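Nabila Pelupessy wrote:
> Does the Plerero set need its own placemat, or will the Busus one do?
> And are the small donuts meant to share a plate?

The Busus mat is fine. It takes two plates side by side, and the weave keeps them from sliding on bare wood. Item 903 in the Liltix list is the mat only – plates are ordered separately, minimum 48.

On the second point, yes. The small donuts go together on the dark plate.

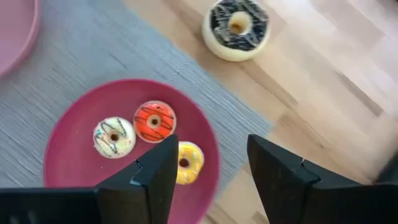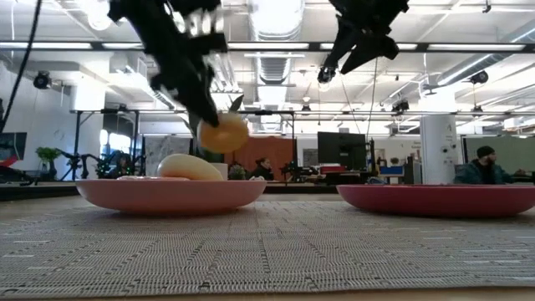

Play food and plates on the woven mat.

The larger donut is not part of the small set and has its own line in the list. Harahap still quotes the old plate size, so please check the rim diameter before you order.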